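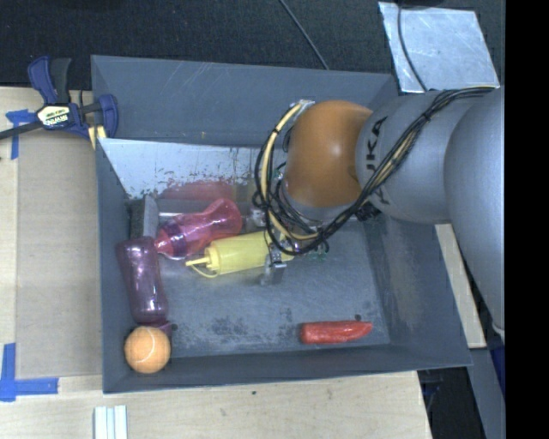
主题:回复:[Catacutan 摄影手账] 口袋打印机和相纸,哪种适合长期贴本子

各位好:

上周四 Analyn Barredo 在列表里问的问题,我看有几位已经私下回了她,她说回到列表上大家都能看见,我就把我这边的情况整理一下发出来。她的原信引在下面,我删掉了中间转发的部分,别的没动。

Analyn Barredo 写道:
> 大家好,我潜水很久了,第一次发信。
>
> 我写一个小博客,主要是家里做饭和周末出去走走的照片,同时在做一本纸质的手账,想把照片打出来贴进去。以前都是攒一批拿去照相馆冲,等拿回来的时候,当时想写什么已经忘了。所以想买一台能放在书桌上的小打印机。
>
> 我现在看的是 Firnberg 的口袋机,和 Gullon 的热升华机。前者小,后者看着画质好一些,耗材也贵一些。店里的人给我看了样张,两张放在一起,我能看出差别,但单独看哪一张我都觉得可以。
>
> 我有几个问题想请教:
>
> 一、贴进本子以后会不会褪色?我住的房间朝西,下午太阳很大,本子平时就放在窗边的架子上。
>
> 二、背胶相纸贴上去以后还能不能揭下来重贴?我贴东西经常贴歪。
>
> 三、手机上的软件是不是一定要注册?我不太想为了打照片再多一个账号。
>
> 四、博客上用的照片和打出来的照片,颜色差得多吗?我拍食物比较多,打出来发青的话就没法看了。
>
> 另外如果有人用过二手的,也请说说值不值得。预算不宽裕,但也不是非要最便宜的。
>
> 谢谢大家。
> Analyn

下面按她的顺序答,顺序之外的放在最后。先说明一下,我两台都用过,Firnberg 那台是自己买的,现在还在用;Gullon 那台是跟朋友借的,用了一个冬天,还回去了。我没有拿过这两家的任何东西,也没有推广链接。

褪色的问题

我手头有一个对照,条件不算严格,供参考。去年十二月我用两台机器各打了同一批照片,一份贴在本子里合上放着,另一份用夹子夹在厨房窗户旁边的绳子上。厨房那扇窗也是下午进太阳。

合上放在本子里的,到现在两种纸我都看不出变化。我拿手机里的原图对着看过,颜色和刚打出来的时候一样偏,没有偏得更多。

挂在窗边的就不一样了。Firnberg 的无墨相纸先变的是黄色和红色,番茄变成一种发粉的颜色,木头桌面变灰。过了七个星期,不用对照也能看出来淡了。Gullon 的热升华相纸表面多一层保护膜,同样的时间里变化小得多,不过白色的部分有一点发黄,边上比中间明显。

所以如果本子平时是合着的,放在哪种架子上影响不大,你那个朝西的窗户也可以接着放。要紧的是有没有哪几页长期摊开。我自己有个习惯,写完当天的就合上,用一根松紧带箍住,主要是怕猫踩,顺带也挡了光。如果你想把照片摆出来或者贴在墙上,建议用热升华的,或者干脆还是去照相馆冲。

还有一个会影响颜色的东西是胶带。有一种半透明的和纸胶带,压在无墨相纸的角上,过了一段时间揭开,下面有一条浅色的印子。我不能确定是胶的问题还是纸的问题,别的牌子的胶带没有出现过。如果你喜欢用胶带装饰照片,先拿一张打坏的试一下,放一阵子再看。

荧光笔也不要直接画在照片上。中性笔可以,晾一会儿再合上。

背胶能不能重贴

能,但时间很短。Firnberg 的背胶纸,刚贴上去手指没有压实的时候可以揭,压过以后再揭,本子的纸会起毛。薄一点的本子会直接撕破。我用的本子纸比较厚,也只有在刚贴上的那一小会儿里可以挪。

我现在的做法是先不撕背纸,把照片放在想贴的位置,用铅笔在两个对角点一下,然后只撕开背纸上面的一小条,对着铅笔点贴住上边,确认不歪,再把下面的背纸抽掉,从上往下抹平。这样贴歪的很少。铅笔点会被照片盖住,露出来一点也可以擦。

Gullon 那台我借来的时候配的是没有背胶的纸,需要自己贴双面胶或者用相角。用相角的好处是可以取出来,本子会厚一些,合不拢。背胶的版本他们也有,我没用过,列表里如果有人用过请补充。

如果你经常贴歪,我觉得相角比较合适,可以先买一小包试试,文具店有纸做的,也有透明的。透明的那种贴久了边上会积灰,擦不太干净。

有一位前几天在私信里提到用点点胶,就是滚轮式的那种双面胶,说可以揭。我试过,刚滚上去可以揭,放一个夏天之后也揭不动了,和背胶差别不大。优点是便宜,补充装到处能买到。

软件和账号

Firnberg 的打印机我一直配 Lollau 用,那是一个单独的软件,说明书里推荐的也是它。打印本身不需要注册。第一次打开会弹出一个登录页,右上角有很小的"跳过",字是浅灰色,要找一下。跳过以后可以裁剪、调亮度、加白边,然后直接打。需要登录的是模板和云端相册,我没有用过,也不觉得缺了什么。

权限方面,它会要照片、蓝牙和位置。照片我只给了选定的几张,每次要打新的就再选一次,麻烦一点,但可以用。位置我拒绝了,打印没有受影响。如果你的手机比较旧,系统可能会要求打开位置才能搜索蓝牙设备,这个是手机系统的规定,连上以后可以再关掉。

更新的时候注意一下。有一次更新之后,默认的边框被改成了带日期的那种,我没有留意,打出来的几张右下角都有一行橙色的日期。在设置里可以关,位置在"打印偏好"下面,不在"边框"下面,我找了半天。

Gullon 的机器自带一个小屏幕,可以直接插存储卡打印,不用手机。用相机拍照的人会觉得很方便。我平时博客上的照片一半来自相机,所以借用的那段时间基本没有装他们的软件,账号的事情我答不了。

颜色

这个问题要分开说。屏幕上的照片和打出来的照片总是有差别的,屏幕自己发光,纸不发光,同一张图在纸上会显得暗。两台机器都是这样,所以不管买哪台,先把照片调亮一点再打。调多少要看你的手机屏幕平时开多亮。我平时屏幕开得比较暗,所以需要调的不多;我妹妹的屏幕永远开到最亮,她第一次打出来的照片黑得看不清脸。

至于发青,Firnberg 那台确实有一点,在阴天拍的照片上最明显,米饭和白盘子会带一点青。我的办法是在打印前把色温往暖的方向推一小格。Lollau 里面的色温滑块步子太大,推一下就变黄了,我一般在手机自带的编辑里调好,存成副本,再到 Lollau 里只做裁剪。

Gullon 那台偏暖,肤色好看,绿色的菜会显得有点老。拍青菜比较多的话,可以把黄色减一点。

建议你做一张自己的测试图。挑几张平时最常拍的类型,比如一张白盘子、一张绿叶菜、一张有人的、一张傍晚室内的,拼成一张打出来,放在窗边自然光下面和手机对着看,缺什么就往哪个方向调,把调的数值写在本子的第一页。以后每换一批相纸再打一次。不同批次的纸颜色会有差别,同一盒里面没有遇到过。

博客上用的图不要用这个调过的副本,要用原来的。我有一次弄混了,发上去以后有读者留言问为什么粥是橙色的。后来我给打印用的副本单独建了一个相册,就没有再弄混。

还有一种情况是想反过来,把打出来的照片连同手账一起拍下来放到博客上。这时候最好在白天靠窗、把室内的灯关掉再拍,暖色的灯和窗光混在一起,照片纸会一边黄一边蓝,后期很难调回来。无墨相纸表面有反光,镜头稍微斜一点,不要正对着。我试过在对面放一张白卡纸补光,阴影会淡一些,反光也会跟着多出来,要来回挪几次。

耗材

这一项 Analyn 没有问,但我觉得买之前应该先算。机器买一次就够了,纸是一直要买的。

我从开始用到现在,打了近200张,其中打坏的有17张。打坏的原因主要是开头那段时间不熟:有几张是颜色太暗,有几张是纸放反了,还有的是打到一半我把机器拿起来看。打印的时候不要动它,纸会走斜,出来的照片上有一道白条。

Firnberg 的纸每盒里附一张蓝色的校准纸,要和相纸一起放进去,带条码的一面朝下。有人会把它当成包装扔掉。不放也能打,颜色会差一些。不同盒的校准纸不要混用。

Gullon 是纸和色带一起卖的,数量配好,纸用完色带也刚好用完。打坏一张就浪费一段色带,这个没有办法补。色带盒拆开之后要尽快装进去,我朋友那一盒在抽屉里放了很久,沾了灰,打出来每张同一个位置都有一条细线,换了新的才好。

保存方面,没拆的纸放在阴凉的地方就可以,不要放在车里。拆开的纸我用密封袋装着,里面放一小包干燥剂。梅雨的时候有一次忘了封口,纸边翘起来,进纸卡了好几次,后来用厚书压了一个晚上,勉强能用。

第三方的纸我试过一种,便宜不少,尺寸也对,但是厚度不太一样,经常一次进去两张,之后就没有再买。如果有人知道哪家的可以用,也请在列表里说一声,写清楚是配哪台机器。

二手的情况

Firnberg 的口袋机可以考虑二手,里面没有墨,结构简单,主要看电池和滚轮。我那台是全新的,但是后来帮我表姐收过一台二手的,经验是这样:见面交易的话自己带一盒纸去,当场打四张,第一张看颜色,后面的看进纸是不是顺。连着打的时候机器会发热,有的机器热了以后会停下来等一会儿,这个是正常的,等完能接着打就行。如果每打一张都要停,或者电量掉得很快,就是电池老了。这种电池不好换,我问过维修店,他们不愿意拆。

滚轮可以打开盖子看,有一层灰没关系,用稍微湿一点的无绒布擦,晾干再装纸。如果滚轮表面发亮、摸上去很滑,进纸就会打滑,这种不要买。

还要问卖家有没有在软件里解除绑定。表姐那台就是没有解除,Lollau 里能搜到,点连接就提示已被其他用户使用,只好再联系原来的人。好在对方还回消息。没登录过账号的机器没有这个问题。

热升华的二手我不太推荐。里面有打印头,上一个人怎么用的看不出来,价格又没有低多少。如果一定要买,打一张纯灰色的图,有没有竖线一眼就能看见。

我的建议

按 Analyn 说的情况,做手账、照片不大、想当天写当天贴,我会选 Firnberg 那台。画质差一点,但是小,充好电放在书桌上随时能用。Gullon 那台要接电源,打的时候纸会从机器后面伸出来再缩回去,来回好几趟,后面要留出地方,书桌靠墙的话放不下。我借来的那段时间一直放在餐桌上,吃饭的时候要搬开,搬了几次以后就懒得打了,和去照相馆冲一样,又开始攒。

如果主要是想打出来送人,或者放在相框里,那就买 Gullon,贵一点可以接受。

还有一个折中的办法,平时用口袋机,每隔一阵子挑几张最喜欢的拿去照相馆冲好的,放到相册里单独保存。我妈那边要的照片我都是这样做的,她也不喜欢小尺寸,说看不清楚。

几个零碎的事情

尺寸。口袋机打出来的照片比名片大不了多少,风景照打出来看不清细节,食物和人的近照比较合适。裁剪的时候留意边上,Lollau 的预览比打出来的多一圈,靠边的东西会被裁掉。我现在都会加一圈窄白边,这样裁切位置是自己定的,贴在有颜色的纸上也好看一些。

拼图。一张纸上可以拼两张小的,打出来剪开用,适合贴在周记的格子里。拼三张以上就太小了。剪的时候用裁纸刀和钢尺,不要用剪刀,背纸会分层。

写字。照片背面有背胶的话没法写日期,我写在照片下面的本子上。如果是没有背胶的纸,可以用铅笔轻轻写在背面,圆珠笔会在正面压出印子。

备份。打出来之后手机里的原图还是要留着。我之前以为贴进本子就算保存了,删了一批,后来有一页被茶水泡了,想再打一次已经没有了。茶水泡过的无墨相纸晾干以后图还在,只是背胶全鼓起来,本子那一页也废了。

充电。口袋机很久不用的话,隔一阵子要拿出来充一次。我有过一次放了整个夏天,拿出来充了一晚上才开得了机。充电口的橡胶塞容易掉,掉了也不影响用。

Analyn 如果方便的话,买了以后把你朝西房间里的情况也告诉大家,我那扇厨房的窗前面有一棵树,太阳应该没有你那里大。

之前有人在列表里问过能不能在打印之前批量加白边,我没有找到好办法,现在还是一张一张加。知道的请回复到列表,不要只回给我。

另外提醒一下,回信的时候请把引文里用不到的部分删掉,上一个讨论串引到后面已经很难看出谁说了什么。样张也不要直接作为附件发到列表里,有几位的邮箱收不了大附件,放到自己的博客上贴个地址就行。

我这周四晚上会再打一次测试图,用的是新拆的一盒纸,如果颜色和上面写的有出入,我再发信更正。

祝好

Catacutan 摄影手账邮件列表 | 联系列表管理员 | 退订 | 来信版权归各位作者所有,转载请先征得本人同意 | 返回顶部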